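**Trurkier says it will not sell a home chore robot this year, and asks buyers to be careful with anyone who does**

26/08/2026

PRIMBERG: Trurkier, which builds and services handling equipment for small shops and packing rooms, said today that it will not offer a household version of its Głowacki arm in the coming year. The company has had regular requests for one since April, most of them from people who had watched a video of a robot folding a towel.

The decision follows a trial at the company's Primberg workshop in which the arm was given a set of ordinary chores: clearing a table, putting toys back where they belong, pairing socks, loading a dish rack, and restocking a shelf of mixed goods. Trurkier is publishing what it learned because it thinks customers have been shown too many good takes and too few bad ones.

"I sell these machines and I would like to sell more of them," said Morven Imrie, head of product at Trurkier. "I still can't look a parent in the eye and say this will tidy the playroom. It will tidy some of the playroom, slowly, if you stand next to it. Most people can do that with a four-year-old."

**What the trial looked at**

The chores were scored in a plain way. A chore counted as done only if a person coming into the room afterward had nothing left to fix. A sock pair with one sock inside out was not done. A shelf with the right goods facing the wrong way was not done. Help from a staff member, including picking up a dropped item and handing it back, ended the attempt.

Out of 1000 attempts across all chores, the arm did best at restocking, where boxes were square, stiff and came in known sizes. It did worst at socks. Putting toys away fell in between and took the most staff time to argue about, since a person and a machine often disagree on what "away" means.

Speed was the other problem. A table that a member of staff cleared in two minutes took the arm up to 20, and that does not include setting up the room beforehand. Lighting had to be checked. Chairs had to be moved. Anything shiny had to go in a cupboard. Trurkier did not find a customer who wanted to do that before breakfast.

**Why puzzles and small parts are still hard**

A child's puzzle is a fair test of the kind of work people expect from a home robot. The parts are small and light, they have different outlines, and they get left in whatever position they were dropped in. A piece on its edge has to be turned before it can go anywhere. A piece lying against another one has to be pulled clear first. Then it has to go into a hole that is only a little bigger than it is, and if it goes in crooked, pushing harder makes things worse.

Hands deal with this without much thought. A person feels the piece catch and gives it a wiggle. The arm can be taught to wiggle too, and on a good day it does so well enough to impress visitors. On a bad day it presses down on a piece that is sitting a hair out of line and stops with a fault code, and someone has to walk over.

"People ask me if the machine can do it," Imrie said. "I ask them how many times in a row. That usually changes the conversation."

**On the shop floor**

Trurkier's view of shop and workroom use is a little warmer, with limits. Repeated work on a fixed bench, with parts that arrive the same way each time, is worth automating and has been for years. Mixed work is a different matter. Returns counters, gift wrapping, kit packing with soft or odd-shaped items and end-of-day cleanup all depend on somebody noticing what is wrong and dealing with it.

The company will go on leasing the Głowacki arm for bench work. Starting with new leases, the contract will state in plain terms which tasks the arm has been tested on at the customer's own site, how many attempts were made and how many ended without help. Customers will be able to hand the machine back after 16 weeks if it does not hold to that rate. Sales staff have been told not to use the words "hands-free" or "just like a person" in any meeting.

Mieczysław Zieliński, who runs the Primberg workshop, said the change was overdue. "We had a fellow come in who wanted to let two people go and put an arm in. I asked what the two people did all day and he couldn't tell me. He knew the job title. So I sent him home to watch them for a week, and he came back and leased one arm for the taping and kept both of them."

**Questions to ask before buying**

Trurkier suggests that anyone offered a chore robot, from Trurkier or from anyone else, should ask the seller the following:

- Was the video sped up, and by how much?
- Was anyone steering the machine from another room?
- How many attempts were made before the one being shown?
- Who resets the room between attempts, and is that person included in the price?
- What happens when it drops something behind the couch?

A seller who cannot answer the second question should be thanked and shown the door, Imrie said.

Trurkier also asked its own supplier, Ziltance, to stop describing its latest control software as "ready for the home" in material sent to Trurkier customers. Ziltance has agreed to change the wording for those mailings. Its own website still carries the phrase.

**What comes next**

The chore trial will run again next April with the same rules and the same rooms. Trurkier will publish the results whether or not they are better. The company does not rule out a household product some day and keeps a list of people who want to be told. It is not taking deposits.

Visits to the Primberg workshop can be arranged through the press desk. Reporters may pick the chores themselves and may bring their own objects, as long as nothing is alive or full of liquid. No editing of footage will be requested and none will be supplied.

**Press contact:** Trurkier press desk, Primberg workshop

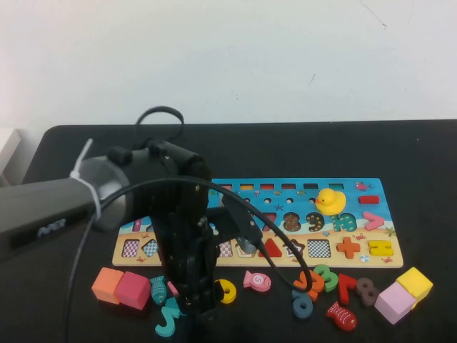

Reader comment, Aneta: I'd have bought one in April and I'm glad I waited, but I do wish the release gave the sock number. "Did worst" could mean half of them or none of them, and a company asking everybody else for their failed attempts ought to print its own. I'd also like to know what a lease costs once you add the person who has to walk over when it stops.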